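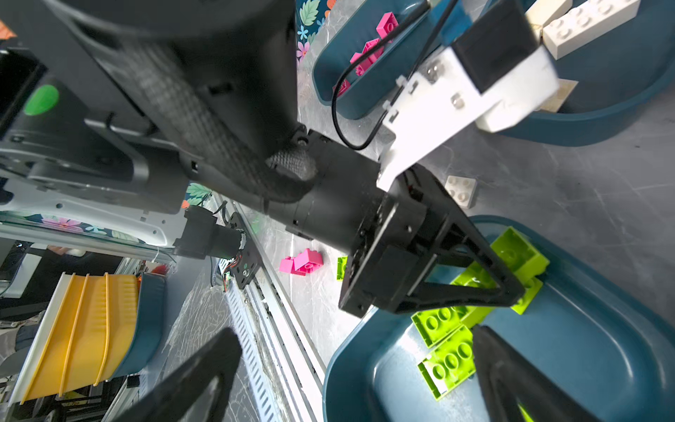
Nusska, 3 Oct 2020

Right, session 7, and we finally get to the bit most of you signed up for: telling two arms what to do with a heap of bricks. Mekdes Wolde ran the calibration part last time, so I'm going to assume your hand-eye transforms are sane. If they aren't, go back and fix them first, please!

The sorting job sounds like something you'd give a toddler (one colour per bin, off you go), but in software it splits into seeing, choosing and moving, and I want you to keep those as separate nodes. In June I marked a lot of code where the colour threshold lived inside the motion callback. It was horrible to debug, and I should know, as I did most of the debugging.

Seeing first. The Flaravix set we use has 2,607 frames, of which 2,502 are labelled, and you can train on all the labelled ones except the 534 I've held back for testing. Don't peek at those. 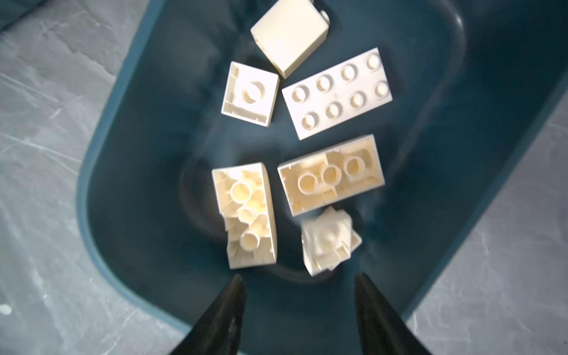
Choosing is where people get stuck. A colour mask tells you where the white stuff is, but it won't tell you which way up a brick has landed, and a brick on its side wants a different finger width from one lying studs-up. So your grasp scorer should take the mask and the depth patch together. Start with the simple scorer in the Inga package - it's slow but you can read it in one sitting - and only swap in your own once the tests pass.
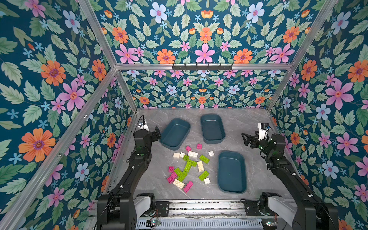
Moving, then. The planner in Allex treats each arm as an obstacle for the other, which is fine while they work at opposite ends and gets messy in the middle. With three bins spread out and the pile lying between two of them, both arms will want the same patch of table sooner or later. My advice is a plain lock on that shared patch: one arm asks for it, gets it, picks, leaves, lets go. Fancy time-optimal schedules can wait until you've got the boring version running all the way through.

For next time, send me your lock code plus a log of one full run, including the failed picks (I like those best). Read the Allex notes on joint limits too, and bring questions!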